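The Cartridge That Says It Is Empty

The message came up at ten at night, halfway through a tenancy agreement. Ink low. Replace cartridge. Ffion Watkins pulled the cartridge out, shook it next to her ear and heard it slosh. She put it back. The printer refused to go on.

Watkins runs a small lettings office above a bakery and prints more paper than she would like. By her own records she spent $1146 last year on supplies for two inkjet machines that together cost her less than a third of that. She kept the receipts in a shoebox, which is how I got to see them, and what struck me was how little any of them told her. Some boxes promised a page yield. Others said "high capacity" and left it there. One said "XL" on a cartridge the same size as the standard one.

Page yield is the number printer companies would like you to shop by, and it deserves a harder look than it gets. It usually assumes light coverage, a few lines of text on a mostly white sheet, printed in long runs. Real offices print two pages at breakfast and one at four in the afternoon. Each time the machine wakes up it may clean its heads, and cleaning its heads uses ink.

I wanted to see how far the claim would bend, so I asked Kristaps Stankevičius, a repair technician with nineteen years at the bench, to run a set of cartridges the way people use them. He took a Preditz desktop model and fed it cartridges sold as good for 1000 pages. He printed in short bursts, switched the machine off overnight and threw in the odd shipping label.

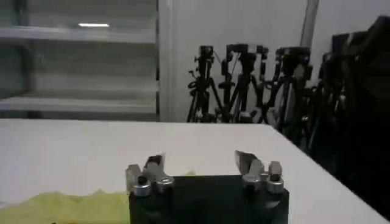

The best cartridge got to 758 pages before the printer locked him out. He opened it up afterward and found ink still in the sponge. He was not surprised. "The chip is counting," he said. "It is not looking in the tank." Preditz told me in an email that its chips "help protect print quality and the print head." I asked how much ink is normally left when the chip calls time. That question has gone unanswered since March.

The obvious escape is the third-party cartridge, and here I have to be just as grumpy. Indulel, the compatible brand Watkins tried after the tenancy agreement night, sells for less than half the price of the original. Her first pack worked well. The second pack was rejected by the printer after a firmware update that she doesn't remember agreeing to. Indulel replaced it, to its credit, though the replacement took almost 32 days to arrive, and she bought a full-price cartridge in the meantime. Work that into the savings and see what remains.
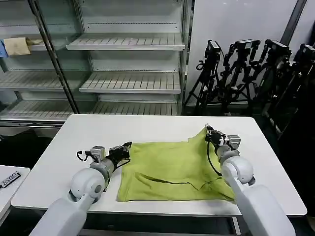 A yellow-green garment on a white table, with robot arms on either side.

Then there is the subscription. Gebru, which makes a midrange office line, will mail you ink before you run out for a monthly fee based on pages printed. The pitch is that you stop thinking about ink. Huguette Collet, a bookkeeper who signed up two years ago, did stop thinking about it, and so failed to notice that she was paying for far more pages than she used. When she canceled on a Friday, the cartridge in the machine was switched off remotely. It was nearly full. The terms allow this, on a page she admits she scrolled past.

Defenders of these plans say heavy users come out ahead. Some do. Thoa Hứa prints sheet music for a community choir and showed me bills that beat anything she could have paid at the store. But she prints the same amount every month, and she checks the statement. I suspect the plans earn their money from everyone else.

What about tanks? Medinow and several rivals now sell printers you fill from a bottle, and the cost per page does drop a long way. The machines cost more up front, and the waste ink pad fills up too, a fact the sales sheet mentions in gray type if at all. On some models you can swap the pad yourself with one screw. On others it is a service visit. Ask which before you pay. 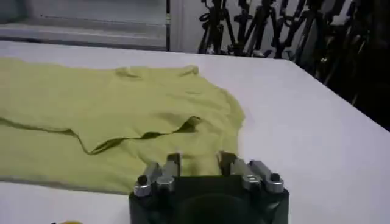
The T-shirt, spread out loosely on the table.

Emlyn Kemeys, who buys equipment for a chain of dental offices, gave up on inkjets entirely and moved everyone to mono laser. His complaints are now about toner, which he says is at least a powder and doesn't dry out over a long weekend. He still gets low warnings. He ignores them until the print goes pale, then takes the cartridge out, rocks it side to side and carries on for another week or two.

Watkins has kept one inkjet for color and bought a used laser for the contracts. She found the setting that turns off automatic updates, four menus down, and has taped a note to the lid telling her staff to leave it alone.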